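Breron Tabletop Sorting Kit

The Breron is a two-armed tabletop sorting kit offered by Tsakiris, a small automation firm with its workshop in Prullwood. It is meant for schools, repair shops and anybody else who ends up with a great many little things on one table and would like them put away in the right places, and it has won a good deal of affection over the years from people who had never owned a robot before (and a few who swore they never would).

The kit comes with a pair of arms, their grippers, the rails they mount on and the cabling. The table and the bins are left to the buyer, and owners tend to get quite fond of their own choices. The maker's handbook lists 207 household and office items the grippers have been tried on, from hourglasses to handheld game toys, and it makes surprisingly pleasant reading of an evening.
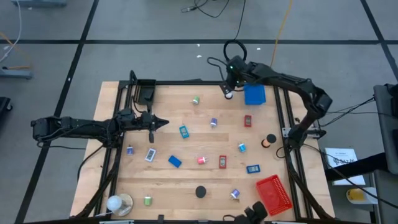
A Breron work area with small handheld devices, plug-shaped pieces and sorting bins.

Setup is on the slow side, though most buyers seem to get through it in an afternoon with a pot of coffee. The rails go on first, then the arms, and then comes a patient stretch of teaching each arm how far it may reach before it gets in the way of the other. Tsakiris also sells a setup visit, which takes in 19 separate checks and ends with a practice sort on the customer's own table.

The first version was sold only around Prullwood and came with a single arm. The second arm arrived with the present model, along with a new gripper that narrows toward the tip and is a good deal handier among crowded items. A lending program in Rultirthorpe put the kit through 161 sorting sessions and praised its gentle way with glassware, while grumbling a little about the length of the cables.
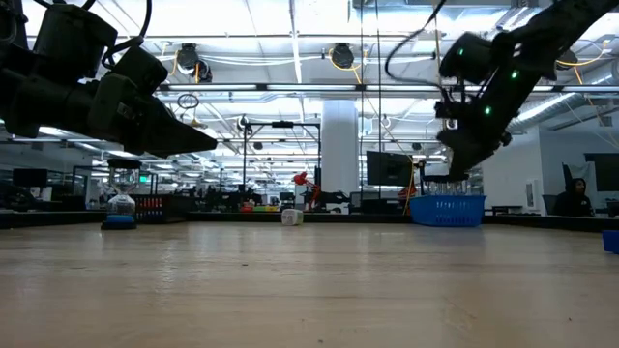 Rultirthorpe's lending desk wrote back that the kit was worth the wait, but that new borrowers should begin with three or four items and leave the crowded table for their second week.

Replacement gripper tips are sold in pairs. The current parts list runs to 274 entries and is mailed free with every kit.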